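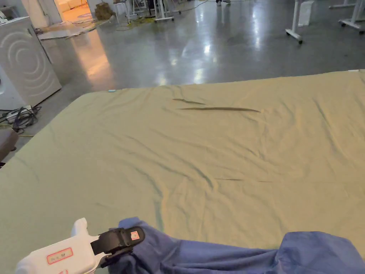
Day eight of ten, and I've run out of biscuits

Sep 9, 2021

So the second line came up on the test last Thursday, very faint, and I stood in the bathroom tilting it towards the window like somebody trying to read a watermark. Did another one after lunch. No tilting needed that time!

I'd been double jabbed since July and had rather convinced myself I was finished with all this. The PCR was at the drive-through in the Gorcombe park and ride, 20 minutes of queueing behind a man with a kayak on his roof, and the text came back the next evening while I was watching a film I can't remember a single thing about. Positive, stay in, here are your dates.

The first three days were a bad cold with a headache bolted on. Day four I slept until two in the afternoon and woke up cross. My sense of smell went on day five, halfway through a piece of toast, and it still isn't back. I've been sniffing the coffee jar every morning to check. Nothing so far. Mint is a sort of coldness and onions might as well be apples.

Walter Cabrera from next door has been leaving shopping on the step, and he will not be paid for it however many times I try. He texts "DROPPED" in capitals and by the time I've got the door open he's back over the wall. On Monday there was soup in a jar, which I'm told was leek.

Contact tracing rang twice, very polite both times, and both times wanted the same list. It was a short one. I'd been to work, to the Co-op in Ulley and to Evander Sutherland's birthday lunch, where we all sat outside in coats with the wind going up our sleeves. Evander's tested negative every day, as have his parents, so that's a weight off. I'd felt sick about his mum.

The local page says 692 cases in the district this week, up from 550 the week before, and the comments underneath are exactly what you'd expect. I read them for 45 minutes on Tuesday night and slept terribly, so I've taken the app off my phone until I'm allowed out.

What I've missed most is walking somewhere with a reason to go – even the post office would do. I've done laps of the yard. I've finished the jigsaw (the harbour one, all sky) and started on the cupboard under the stairs, which had three bike pumps in it and no bike.

Two more days. If anyone's had their smell come back after this, how long did it take you? And did it come back all at once or in bits? Comments are open again, I've sorted the spam thing.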